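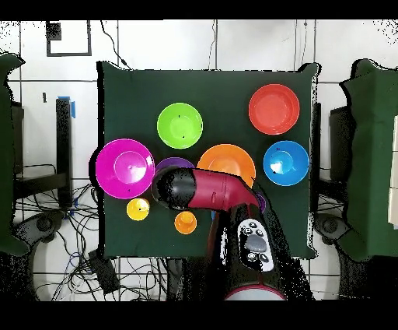

Kirari Tableware: Frequently Asked Questions

What is in the Kirari set?
Plastic bowls, plates and cups in mixed colors. Every color is sold separately too, so you can replace a single piece without buying the set again.

Can I choose my colors?
Yes. Green, red-orange, blue, magenta, purple, orange and yellow are kept in stock. Put your choices in the notes box when you order. If you leave it blank we send a mix.

Are the pieces dishwasher safe?
Top rack only. Skip the heated dry setting if your machine has one.

Can they go in the microwave?
No. Warm the food in something else and move it over.

My bowl has small dark marks inside. Is it damaged?
Usually not. Pepper, tea and crumbs show up more on the light colors. Leave the bowl in warm water with a spoonful of baking soda, then wipe with a soft cloth. If the mark is still there, send a photo to Valbona Popescu at the service desk and she will tell you if it counts as a fault.

Will tomato sauce stain them?
It can, mostly on yellow and lime green. Rinse soon after eating.

Do the bowls stack?
Bowls of the same size do. Plates go at the bottom of the pile, and cups are best kept on their own.

Do you sell the green cloth?
Yes, it is the Limilus square table cover, item 627. Machine wash cold and hang to dry. It fades a little in the first few washes, so keep it away from whites.

Is the set suitable for children?
Yes, from age 3. The small cups are a popular size for snacks and juice.

How long does delivery take?
Orders leave the Stodudia warehouse within five working days.

What is the return period?
90 days for unused pieces, 21 days for anything bought on clearance. Faulty items can come back at any time in the first year.

Who do I contact about a large order?
Heino Uibo handles schools and day cares. Use the contact form and pick "Large orders" from the menu.

Page updated 23/10/2024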